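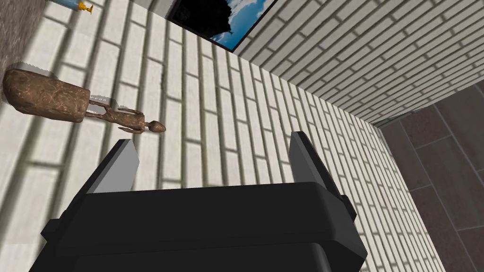

Why does my red LED die on 5 volts when the string of four is fine? No resistor. An LED doesn't limit its own current, so you have to.

Red one drops 2 V or so. Supply is 5. That leaves 3 for the resistor — at 15 mA thats 200 ohms. Done.
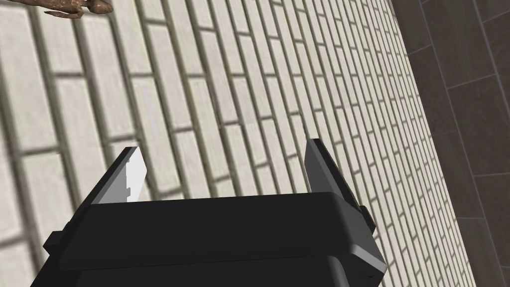 and if you only have 1000 ohm ones in the drawer, use it. Dimmer, still plenty for a pilot light. Fadwa Tahiri runs all hers that way. 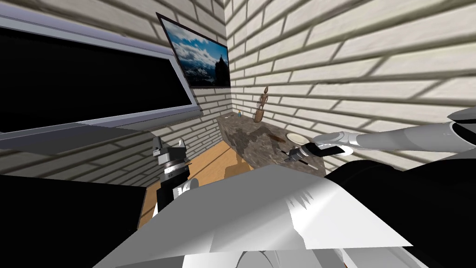 Blue and white need more voltage, closer to 3, so redo the math for thsoe. White is also what sits behind most flat screens, like the big one on the brick wall — long strings, constant current driver. More on drivers in February.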